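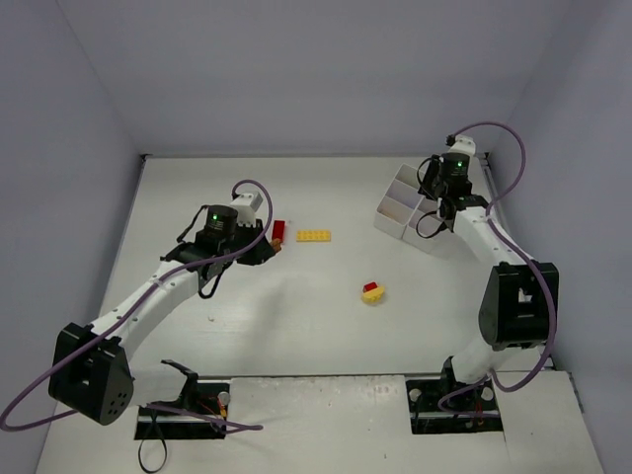

第12章 分ける、名づける、しまう

私は片づけが得意なほうではありません。情報整理の教科書を書いておいて何を、と思われるかもしれませんが、机の右側の引き出しには、電池と切手と、どこのものか分からない鍵が一緒に入っています。しかも困ったことに、鍵が必要になるとちゃんとそこを開けるんですよね。だから私の頭の中には「右の引き出しに入れるもの」という分類があるらしいのですが、では何を基準にした分類なのかと聞かれると、うまく答えられません。

この章で扱うのは、まさにこの「うまく答えられない」あたりです。前の章までは、すでにある分類表を使って資料に記号をつける練習をしてきました。表を引いて、当てはまるところを探して、記号を写す。慣れてくるとけっこう速くなりますし、私も学生のころはこれで分類が分かったつもりになっていました。ところが就職して最初に渡されたのは、どの表にも載っていないものの山だったのです。

12.1 ボタンの箱の話

私が最初に勤めたのは、Plallsideという町の小さな郷土資料館でした。着任してすぐ、上司のEdith Floresさんに連れられて収蔵庫に行くと、棚の下に菓子の空き箱が積んであります。中身は全部ボタン。閉店した仕立屋のFernandesから寄贈されたもので、箱は30ありました。

「好きに分けてみて」とFloresさんは言って、さっさと上の階に戻ってしまいました。今思うとあれは教育だったのか、単に忙しかったのか……たぶん両方でしょう。

まず色で分けました。誰でもそうすると思います。赤、青、白、黒、茶。最初の箱は気持ちよく進みました。ところが二つ目の箱で、白とクリーム色のあいだにあるボタンが出てきます。三つ目の箱には、表が黒で裏が茶色というのが入っていました。仕方なく「白っぽい」「その他」という山を作ったのですが、作った瞬間から「その他」がものすごい勢いで育ちはじめました。夕方には「その他」がいちばん大きな山になっていて、私は自分が何をしているのか分からなくなりました。

翌日は気を取り直して、穴の数で分けました。二つ穴、四つ穴、裏に足のついたもの。今度は迷いません。迷わないのですが、できあがった山を眺めても、何の役に立つのかさっぱり分からないのです。貝のボタンと金属のボタンと布張りのボタンが、同じ山で仲良くしています。

三日目の朝、様子を見に来たFloresさんに、私は少し得意げに穴の数の山を見せました。Floresさんはしばらく黙って見てから、こう言いました。

「これ、誰が探しに来るの？」

恥ずかしい話ですが、私は探しに来る人のことを一度も考えていませんでした。それに、もともとの箱のふたには鉛筆で小さく、外套、子ども、礼装、と書いてあったのです。仕立屋さんは用途で分けていたんですね。私はその箱の中身をせっせと混ぜて、当時の分け方という、ボタンそのものより貴重かもしれない情報を壊していたことになります。幸い、手をつけた箱は多くなかったので、記憶とメモを頼りに、ある程度は戻せました。全部は戻せませんでした。

12.2 この失敗から取り出せること

さて、教科書ですから、ここからは用語をつけていきましょう。用語というのは、失敗に名札をつけておくためにあるようなものです。

ものを分けるときに使う手がかりを「区分原理」と呼びます。色で分けるなら色が、穴の数で分けるなら穴の数が区分原理です。一回の区分で使う原理は一つ、というのが昔からの約束事です。たとえば「赤いボタン、金属のボタン、大きいボタン」と三つの山を作ると、赤くて大きい金属のボタンが行き場をなくします。あたりまえに聞こえるでしょう？　でも身のまわりの棚や、パソコンのフォルダを見てください。「写真」「仕事」「昨年」というフォルダが並んでいませんか。私のところには並んでいます。

分けた結果できるまとまりは「類」です。類どうしが重ならないことを「排他性」、どの対象も必ずどこかの類に入ることを「網羅性」といいます。私の色分けは、境目があいまいだったために排他性があやしく、それを「その他」でごまかして網羅性だけ取りつくろった、という状態でした。穴の数のほうは両方とも合格です。それでも使いものにはなりませんでした。形式の条件を満たしても、よい分類になるとはかぎらないわけです。ここは試験前にあわてて読む人ほど飛ばしてしまうところなので、もう一度書いておきます。排他的で網羅的で、なおかつ役に立たない分類は、いくらでも作れます。

もう一つ、仕立屋さんの箱が教えてくれたことがあります。資料がもとの持ち主のところで保っていた順序を「原秩序」と呼び、できるだけそれを尊重する考え方があります。これは第14章で文書館の話をするときに詳しくやりますので、今は言葉だけ覚えておいてください。自分で分けはじめる前に、もう誰かが分けていないか確かめる。そのくらいの理解で先に進めます。

12.3 「その他」とのつきあい方

授業でこの話をすると、たいてい「では『その他』は作ってはいけないのですか」と質問されます。作っていいです。むしろ、作らないと困ります。新しいものは予告なしにやって来るので、どこかに仮の置き場がないと、人は無理やり近そうなところに押し込んでしまいます。そうやって押し込まれたものは、まず見つかりません。

問題になるのは、放っておかれた「その他」です。私は資料館を離れたあと、Ireckという会社で部品カタログの索引を作っていた時期がありました。索引の末尾に「雑」という項目があって、これが歴代の担当者の迷いをそっくりため込んだような、すごい項目だったんです。ゴムの足、ラベル、取っ手、説明書の袋。順番もばらばらで、問い合わせの電話が鳴るたびに、みんなまず「雑」を開いていました。つまり、いちばん使われている項目が、いちばん整理されていなかったのです。

「雑」を一件ずつ読み直していくと、取っ手に関するものがずいぶん固まっていることに気づきました。取っ手という項目がもともとなかったのですね。昔の製品には取っ手がついていなかったそうで、分類表を作った人に落ち度はありません。製品のほうが変わったのです。項目を一つ立てたら「雑」は目に見えてやせました。

ですから私は、「その他」を分類の体温計のように考えています。ふくらんできたら、区分原理が合わなくなったか、対象のほうが変わったか、あるいは担当者が疲れているか。三つ目は冗談のようですが、実務ではかなりあります。

12.4 名前をつける

分けたら名前が要ります。そして名前をつけたとたんに、分類は自分の手を離れます。

ボタンの件でいうと、「礼装」という名前は仕立屋さんには明快だったはずです。けれども今の来館者が「礼装」と聞いて思い浮かべるものは、たぶん人によってかなり違います。結婚式の服なのか、卒業式の服なのか、喪服は入るのか。もとの言葉を残せば歴史には忠実で、今の言葉に直せば探しやすい。結局あのときは、もとの言葉を項目名に残し、今の言葉からもたどれるように案内をつけました。こうした案内を「参照」といい、「を見よ」と「をも見よ」の2種類があります。使い分けは12.7で練習します。

名前の粒の大きさも悩みどころです。Sollikという手芸店の棚には「ひも」とだけ書いた札があって、その下にリボンも組ひもも革ひももゴムも入っていました。私は最初、ずいぶん大ざっぱだなあと思ったのですが、お客さんを見ていると、札の前に立って手で触って選んでいくんです。触って選べるなら、札は大きくていい。逆に、通信販売で画面から選ぶなら「ひも」では何も買えません。同じ品物でも、探す人がどうやってそこにたどり着くかによって、ちょうどよい粒の大きさは変わります。

12.5 この章の進め方

次の節からは、実際に手を動かしてもらいます。用意するのは、家にある小さなものを一つかみ。クリップでも、ボードゲームのコマでも、調味料の小袋でもかまいません。高価なものや、なくすと家族に怒られるものはやめておきましょう（経験者は語る、です）。種類がそろいすぎていると練習にならないので、少し雑多なくらいがちょうどいいです。

それから紙と鉛筆。分けている途中で迷ったら、迷ったことをそのまま書き留めてください。「これは白か、クリーム色か」「割れているものは別にするか」というような走り書きで十分です。きれいに仕上がった山より、このメモのほうをあとで使います。分類表の本文よりも、迷ったときの判断を書き残した「適用細則」のほうが、引き継いだ人にはずっとありがたいものだからです。私もIreckで、前任者の細則が一行でもあれば、と何度思ったか分かりません。

できればもう一人、同じものを分けてくれる人を見つけてください。相談はせずに、別々に分けて、あとで見せ合います。授業では隣の席の人とやってもらっていますが、毎年教室がかなり騒がしくなります。自分にとって当然の分け方が、隣の人には思いつきもしなかった、ということが次々に起こるからです。けんかにはならないでください。どちらの分け方にも、それで探しやすくなる人がどこかにいるはずなので、まずはそれが誰なのかを話し合ってみましょう。

考えてみよう

いつも使っている引き出しを一つ選び、中のものがどんな区分原理でそこに集まっているのか、短い文章で説明してください。途中で原理が変わっているようなら、どのあたりで変わったのかも書いてみましょう。

近所の店の棚札を一つ選び、その名前では見つけにくい品物を挙げてください。どんな参照をつければ、探している人をそこまで案内できるでしょうか。

私がボタンを分ける前に箱のふたを読んでいたとしたら、作業の手順はどう変わっていたと思いますか。最初の一時間にすることを、順番に書き出してください。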